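4 min read

So I finally made it to the Tronderstead open day, after missing it two years running (once for a wedding, once because I drove to the wrong Milham). If you don't know the place, it's a packaging workshop and training center on the edge of town, past the tire shop and the big garden store. They design boxes and trays for people who ship delicate stuff, and one day a year they let the rest of us in to poke at everything.

I got there a little after ten on 20 Apr 2019 and the parking lot was already full, so I left the car by the church and walked back. They hand you a paper map at the door, and a sticker with your name on it, which fell off me in the first hallway and was last seen on the shoe of a man from Adville.

The first stop was the cardboard hall. I could have stayed there all morning! There's a cutting table as long as my living room, and a woman at the far end was folding sample boxes so fast I gave up trying to see how she did it. They let us try one each. Mine came out lopsided and popped open when I put it down. Hers took her a couple of seconds and she was talking to someone about parking the whole time.

Then the drop room, where they let boxes fall off a shelf onto a steel plate. It's very loud and the kids loved it. Our group got to pick what went inside, and somebody chose a jar of pickles. The jar made it through two drops fine and the third one we don't need to discuss, except to say that the smell followed us down the stairs.

Upstairs is a lot quieter. Bright white rooms, office chairs, long white tables, and that's where they do the fitting – clear plastic trays with foam blocks in them. This was the part I'd come for. I repair old barometers at home and mail them back to people all over, and I've had more heartbreak over packing than over any of the repairs. Hok-lam Cheung was leading our group by then and he was very patient with me, considering I asked him seven questions before we'd all found somewhere to stand.

What he kept coming back to was where the foam goes. I've always just lined the whole box and hoped. He likes blocks at the sides and the ends, so the object is held at its strong points and the weak parts are left alone with air around them. He had us press on different foams with a thumb and guess which one was for a heavy thing and which was for a light one. I got them backward. (So did nearly everyone, which made me feel better.)
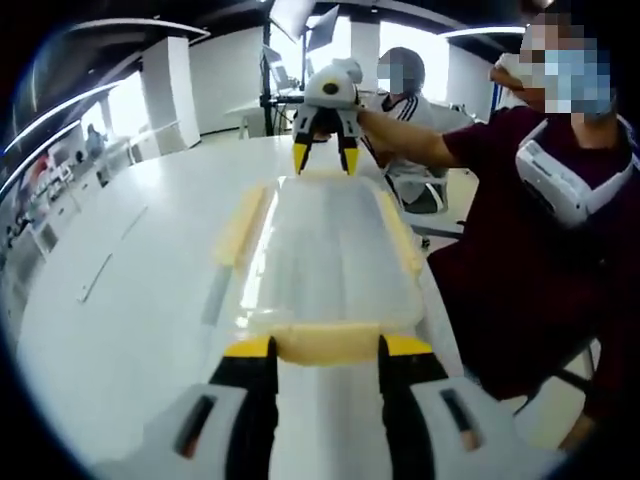

Is it worth using a clear tray if the whole thing is going in a cardboard box anyway?

For anything you pack more than once, I'd say go for it. With clear sides you can check the fit before you close up, and the person opening it can see which way the contents are facing before they start pulling.

The trays scratch easily, I should mention. Hok-lam wipes his with a soft cloth and stacks them with a sheet of tissue between, and he looked a bit pained when I told him mine live in a pile under the workbench next to the drill.

Lunch was in the canteen and it was a good one – lentil soup, rye bread, and an apple cake that ran out right as I got to the front. I ended up sitting with a couple from Liem who ship honey, and we swapped breakage stories for most of an hour. They lost 200 jars in February when a pallet tipped, so I kept quiet about my one cracked dial.

After lunch you can buy offcuts from the shop by the exit. Bring cash, the card reader was down all day. I came home with a bag of foam scraps, three trays with tiny flaws, and a roll of paper tape that I didn't need and couldn't resist. The foam comes in several thicknesses, all jumbled in one bin, so take a ruler if you're fussy. I wasn't, and now I have a lot of the thin kind.

Two small grumbles. The map has the restrooms on the wrong floor, and the afternoon talk on shipping labels was in a room much too small for it, so I heard most of it from the corridor. Get there early if you want a seat.

Admission was free, the bus from Milham station is the 720, and it stops right across the road from the gate. Next year I'm taking the bus.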